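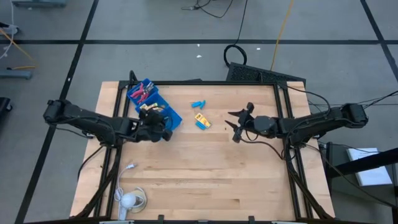

A light wooden worktop made of long strips, with darker streaks and small knots.

How to oil a wooden worktop

By Amerley Wumbei
Updated September 2026

A solid wood top needs oil to keep out water and stains. The job is simple but it can't be rushed, and most of the time goes on waiting between coats. Plan on one evening for sanding and two more for oiling, and arrange to do without the surface until the last coat has cured.

These steps suit oak, beech, birch and most other solid woods. They don't suit veneer, which is too thin to sand safely, or a top that has been varnished. To check for varnish, put a drop of water on a spot that doesn't get much use. If it sits there as a bead for an hour and the surface has a hard shine, the top is probably varnished and the varnish will have to come off first.

What you need

Sandpaper in 120 and 180 grit
A sanding block
A vacuum cleaner with a brush head
Lint-free cotton cloths
Worktop oil
Rubber gloves
A bucket of water

I use a hard-wearing oil from Skoryk, which goes on thin and has very little smell. Pitano sells a thicker one that gives a warmer colour but takes longer to dry. Test either on the underside before you start, as all oils darken wood a little.

1. Clear and clean the top

Take everything off. Wipe the wood with a cloth wrung out in warm water and a drop of washing-up liquid, then go over it again with plain water. Leave it overnight. Sanding damp wood clogs the paper and leaves fluff.

2. Sand

Start with the 120 grit and work along the grain in long, even strokes. Going across the grain leaves scratches which will show up as soon as the oil goes on. Don't dig at a single stain, or you will make a hollow. Sand a wide area around it instead.

Black rings near a sink are usually caused by iron and water. Light ones will sand out. Deep ones may need oxalic acid, sold as wood bleach, used with gloves and goggles as the packet directs.

Change to 180 grit and go over the whole top once more. Vacuum up the dust and wipe with a barely damp cloth.

3. First coat

Stir the oil well. Pour a small pool on the wood and spread it with a cloth, along the grain. After 15 minutes, wipe off everything that hasn't soaked in. Oil left standing turns sticky and is a nuisance to remove.

Don't forget the ends. End grain drinks far more than the face and may need a second helping straight away.

4. Further coats

Wait for the time given on the tin, then repeat. I put 4 coats on a new top and two on one that has been oiled before. A light rub with worn 180 paper between coats takes down any raised grain.

5. Let it cure

Keep water off for 7 days after the last coat. Light, dry use is fine after a day or so.

Oily cloths

Cloths soaked in oil can heat up and catch fire by themselves. Don't screw them up in the bin. Soak them in the bucket of water, then lay them out flat outdoors until they are dry and stiff.

Looking after it

Wipe up spills when they happen and use a trivet under pans. Once water stops beading on the surface, give it another thin coat. In a busy kitchen that may be twice a year.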